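The toss, the whole toss and nothing but the toss

Holroyd lost by seven wickets in the semi-final and within the hour I had been told four times, by four people who should know better, that the toss did it. I heard it by the sightscreen. I heard it in the queue for tea. I heard it from our own captain, who called wrongly and so has more reason than most to believe it.

I have scored for Holroyd for sixteen seasons and I don't believe it. I'm not saying the toss never matters. I have seen a pitch at Kiltell in April that you could have planted rice in, and whoever had to bat first on that was in for a short afternoon. What I doubt is the idea that it matters as much, and as often, as the losing side always seems to find it does.

Think about when you hear it. The side that wins the toss and wins the match has played well. The side that wins the toss and loses has had a bad day at the office. Only the side that loses both gets to bring the coin into it. If it were such a powerful thing you would expect the winners to mention it now and then, and I have yet to hear a man with a medal round his neck thank the ten pence piece.

So over the winter I did something I'd been threatening to do for years and went through the old league scorebooks. They live in two crates in my spare room. The pages from the wet years have gone wavy and one book has had tea through it from cover to cover, but most of it can be read. I left out matches that were abandoned, ties, and anything where the scorer hadn't bothered to write down who won the toss (you know who you are). That left me with 2,839 matches across all the divisions.

I did it in the kitchen, mostly between nine at night and whenever my eyes gave up, with the books on one side and a pad on the other.

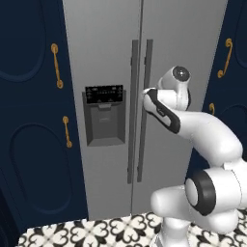
I should say what I was expecting, as people who do this sort of thing afterwards tend to claim they had an open mind. I hadn't. I was expecting the toss to be worth nothing at all, and I was looking forward to saying so loudly in the clubhouse.

It wasn't nothing. Sides that won the toss won slightly more than half their matches. It was a small edge, the sort you'd want if you were playing every day for a living and would never notice from the boundary in a season of league cricket. I was a bit put out. I went back over one of the crates in case I'd made a slip, and I had made several, but they went both ways and the edge was still there when I'd finished.

Anyway, that's the number, and anyone who wants to check it is welcome to come round and breathe in the dust.

What the books don't tell you

Now for the part where I argue with myself. A scorebook says who won the toss and who batted. It doesn't say what the pitch looked like at one o'clock, or whether the captain chose to field because he'd read the clouds or because his opening bat was still stuck behind a caravan. It also doesn't say which side was better to begin with, and in our league that settles most things. Varkholm have won more or less everything in the last few years. They win when they bat first and they win when they bat second, and I suspect they'd win if you made them bat in wellingtons.

I put this to Kolbrún Snorradóttir, who keeps wicket for Varkholm women and teaches maths, and who has less patience with cricket talk than anyone I know in cricket. Her view was that my little edge might well be real and that I still couldn't tell her a thing about any single match with it. I said that was my point. She said no, my point had been that it was worth nothing, and I should stick to one or the other. Fair enough.

She also asked whether I'd looked at semi-finals and finals separately, on the grounds that everybody says the toss matters more in a knockout. I had. There aren't enough of them. You could get any answer you liked out of a pile that small, and I expect that is how everybody has been getting theirs.

The semi-final, ball by ball, more or less

Let me go back to the match that set all this off, because I have the book for it open in front of me and it doesn't read like the work of a coin.

Kiltell won the toss and put us in. The pitch was dry and a bit tired, the sky was clear, and our captain said at the time that he'd have batted anyway. He said it to me, at the scorers' table, while I was sharpening a pencil. So the coin gave us the very thing we wanted. That seems to have slipped out of the story since.

We got off to a decent start and then ran out both openers in the same over. I don't know how the toss managed that. The first was a call of yes, no, yes, sorry. The second was a straight push to the one fielder on their side with a proper arm. After that we had a long quiet patch in which nobody got out and nobody did much else either, and then a slog at the end that took us to a total I'd call thin.

When Kiltell batted we dropped their number three at slip before he'd scored. It was a straightforward chance, waist high. He was still there at the end. We bowled more wides than I care to add up again, and there was a stretch after drinks when the field was set for a bowler who had been taken off two overs earlier. Nobody moved it! I could see it from the table, but scorers are not supposed to shout.

That's a side being outplayed, with some help from itself. It happens to everyone and it will happen to us again. But put it down to the toss and there's nothing to work on, is there? No one goes to the nets in January to practise calling heads.
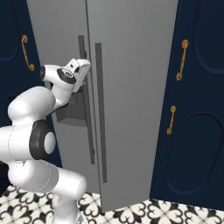 The experts and their "players to watch"

While I'm being disagreeable, I may as well do the previews too. We have a local results site called Lollov which runs a piece before each knockout match, and every one of them tells you the toss will be crucial and then names two players from each side to keep an eye on. I've read a good many of these now. The players to watch are always the ones at the top of the averages. I could have told you that. My cat could probably have told you that, and she is chiefly interested in the lid of the roller.

For our semi-final the four names made very little difference between them. One didn't bat. One bowled three overs and went off with a sore calf. One of ours was the first of the run outs, and the Kiltell opener they'd raved about nicked off early to a ball that did nothing. The man who won it, the one we dropped, wasn't in the piece at all and hadn't made a fifty since June.

I don't blame whoever writes it. You have to put something up before a match, and "one of these teams will play better and we don't know which" isn't going to keep readers on the page. I do wish they would go back afterwards and mark their own work. Newspapers print the forecast every day and no one prints how the last one did.

The same goes for talk of momentum. Kiltell came into the match with it, I was told, having won five on the trot. Varkholm had even more of it going into the other semi. Then in the final one lot of momentum had to meet the other, and one of them lost, and the day after it was explained to me that they had peaked too soon.

Where that leaves me

I had a go at saying all of this at the end of season do and it went down about as well as you'd think. One of our second team bowlers told me I could prove anything with numbers. I told him I had tried to prove something with numbers and they had refused. He went to the bar.

Our captain, to be fair to him, did come and look at the pad. He went through the run of matches he'd been in charge for and found that he'd lost the toss rather more often than he'd won it, and he was delighted. He now has this as a fact, from me, with my name on it, and he is using it. I have pointed out that he lost a fair few of the matches where he called right as well. He says that's a different subject.

I'm going to carry on with the books when the evenings draw in again. There's a column for who batted first that I've barely touched, and I have my doubts about the one that says it's always harder chasing. Kolbrún wants me to write down what I expect to find before I start and hand it to her in a sealed envelope, so I can't wriggle. I've said I will. If anybody has the Kiltell second team books from before they moved grounds, I'd be glad of a loan, and I'll keep them away from the tea.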